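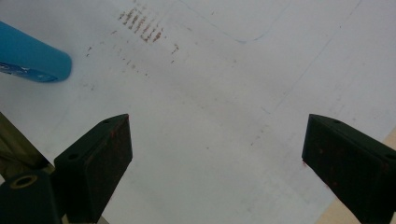 From: İlker Soylu
To: Turville list
Subject: Re: Marks on the white work surfaces

Dear all,

Thank you for the many answers to my first message. I put the old message at the end for those who joined the list in April.

I wrote before that the reddish-brown marks are rust. Now I am less sure. They are short streaks, all going in the same slanting direction, and around them there are small brown specks. Mrs Panagiotou wrote to me privately that old marker ink can also go brown like this when somebody wipes it half dry. I can not decide by looking, so I will try both methods on a corner first.

What I did until now:

Warm water with a little washing-up liquid, left for five minutes and wiped with a cotton cloth. The surface became a bit lighter in general but the brown streaks stayed.

A white pencil eraser on the faint grey lines. The long straight one did not change, so perhaps it is a fold or a scratch and I will leave it in peace. The curved one I did not try yet.

Two people recommended the Zisard paste. I asked for the price and the small tub is 626 with delivery, and it is too much for one table. Does anybody have an open tub that I could borrow a spoonful from? I can collect it in Dresanberg after 17:00.

Please do not advise steel wool again – I know it works on enamel, but this surface is matt and it will become shiny in one place.

One more question. If I cover the surface with paper for the drawing evenings, which thickness do you use? The roll I have now is 71 cm wide and it moves under the hand.

With kind regards,
İlker

On an earlier date İlker Soylu wrote:

> Dear list,
>
> I have a flat white surface which we use for cutting, gluing
> and drawing. It has got rust marks in the upper part and
> brown dots which go down to the middle. There are also
> some pale grey lines.
>
> How do you clean yours? I would like to keep it and
> not buy a new one – the last one cost me over 205.
>
> Many thanks,
> İlker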